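Home Documentation Planning and Purchasing Section 2 Next

Hestadetti Hand-Held Gripper Program
Section 2. Planning and Budgeting for Equipment

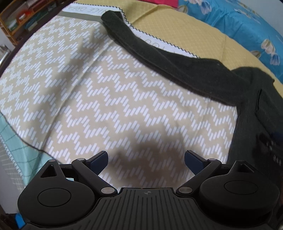
How many hand-held grippers should a site order for its first purchase?
A site should order one gripper for each operator working at the same time, plus one spare for every three operators. Sites that run garment and bedding tasks in private homes should hold the spare at the office and send it out when an operator reports a fault.

2.1 Purpose of this section

This section is for the person who prepares the equipment request. It covers the steps from the first task list to the signed order. Unpacking and calibration are covered in Section 3. Requests for the current fiscal year must reach the equipment office by the end of November.

2.2 Before you begin

Have the following on hand:

– the approved task list for the site
– the number of operators per shift
– the most recent price sheet from Pudano, the supplier of grippers and spare fingers
– the account code issued to the site by Lina Matar

NOTE: Price sheets issued before Monday, August 25, 2025 do not include the revised cost of finger sets. Do not use them.

2.3 Preparing the equipment request

1. Sort the task list by the type of object handled. Use the headings Soft Goods, Kitchen, Tools and Mixed. Laying out a cloth on a bed or moving a knitted sweater is entered under Soft Goods.

2. For each heading, enter the planned hours of work. Include setup time between homes. Travel is charged to a separate line and is not entered here.

3. Enter the number of grippers. Apply the rule given at the start of this section and round up.

4. Enter the number of spare finger sets. Allow 2 sets per gripper for Soft Goods and 3 sets per gripper for Tools. Finger sets are not shared between headings on the form, even when the same operator does both kinds of work.

5. Enter storage. Each operator needs one Masanja carrying case. Cases are sold singly and have a longer delivery time than the grippers.

6. Enter data storage in whole drives. Sites with more than 20 planned hours per week must request a second drive.

7. Add the service plan. The Eleck service plan covers the linkage arms, pivot pins and housings. It does not cover fingers, which are treated as a consumable item.

8. Total the form and check it against the site limit. If the total is over the limit, reduce hours before reducing spares.

CAUTION: Do not order a gripper without its matching finger sets. Fingers from earlier models may fit the linkage but will not close evenly, and the service plan does not cover damage that results.

2.4 Choosing practice materials

Practice materials are paid for from the site budget and may be bought locally. For Soft Goods, plan for a mix of thin printed cloth, heavier bed covers and at least one knitted item with buttons. Used household items are acceptable if they have been washed. Keep receipts – the equipment office cannot repay purchases without them.

NOTE: Materials that belong to the household are not entered on the form.

2.5 Review and approval

1. Send the completed form to Kumudini Saha, who checks quantities against the task list.

2. Allow 39 days from approval to delivery. Sites that need equipment sooner should ask whether a loan unit is available.

3. Requests over the site limit go to Elie Majali for a separate decision. Attach a short statement of need.

4. When the order is confirmed, file one copy at the site and return one to Fouad Mahasneh.

CAUTION: Verbal approval is not sufficient. Orders placed before the form is signed will be charged to the site.

2.6 Planning for replacement

Review the condition of each gripper at the close of every quarter. Record looseness at the pivot pins, cracks in the housings and wear on the fingers. A unit with two recorded faults in one quarter should be listed for replacement in the next request. Return the old unit in its case, with the fingers removed.

Continue to Section 3, Unpacking and Calibration.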